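Search this site Go

Faux flowers, faux marble look: the Ellilham gallery

Stora's fall catalog runs to 173 pages and promises that its artificial stems "arrange themselves." I have my doubts about anything that arranges itself, so Ieuan Jarman and I took a closer look at them. My opinions are below. Ieuan likes them more than I do.

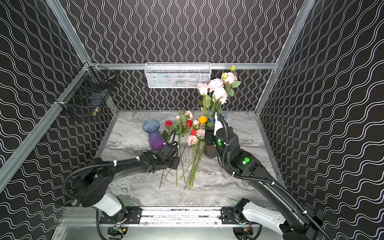 Artificial roses get sold on color, and color is where I usually stop believing. A real bunch rarely mixes this freely. The red ones lying beside the ribbed vase I could live with. The orange-yellow one I would leave out, and I'm not sold on a vase that goes from blue to violet before you've put a single flower in it. Ieuan says the cream-pink rose rescues the bunch. Maybe, from across a room.

The setting gets a vote too. Harries told us a wavy black and white pattern "goes with everything," and I'd like to know what they tried it with. Pale marble patterns are easier to work with, though I still prefer plain wood under flowers.

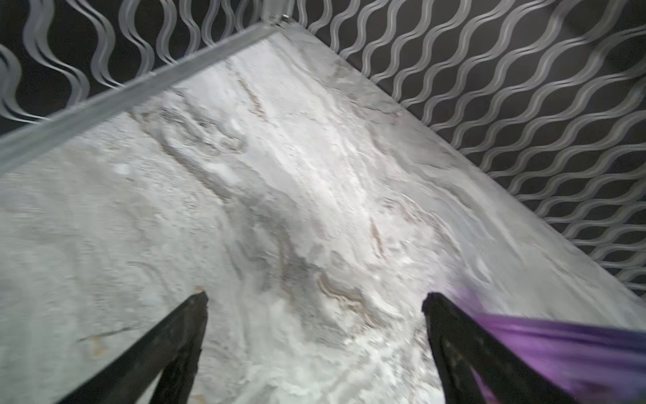
Gray and tan veining against the wavy panel, with a metal rail between them. One pattern too many for me.

Last updated: 2025-10-27

Contact Iolo Morris | © Iolo Morris | Back to top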